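Workshop notebook, Sarkau community hall
Saturday, April 2, 2022

Tax help session, rows 1 to 3. Ran the new intake sheet from Grevia for the first time. Question 11 (household size) still trips people up; moved it above the income lines. Two returns parked for missing rent receipts. 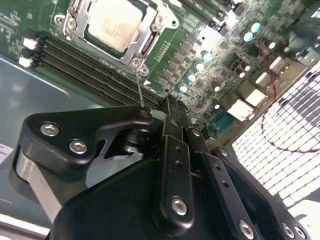

Processor in its socket bracket, memory slots alongside.

Benefit check letters: 40 printed, all in the large-type version. The January wording on childcare credit is out of date – bin any left in the drawer.
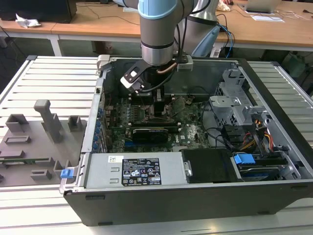
Can a family file without a fixed address?
They can use the hall as a postal address, provided form 2 is signed first.

Laltasix spreadsheet now rounds travel costs properly. Old copies don't, so check the tab colour before entering anything. Iwasaki fund closes to new hardship claims at month end.
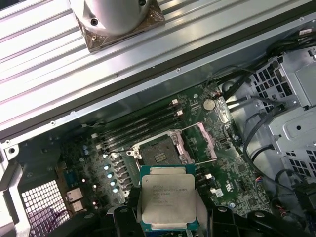

Xeon held in the gripper, by the open socket.

To do: reorder envelopes, rewrite the note on backdated claims.

Recent entries
Rent arrears sheet, second draft
Youth evening rota
Food parcel forms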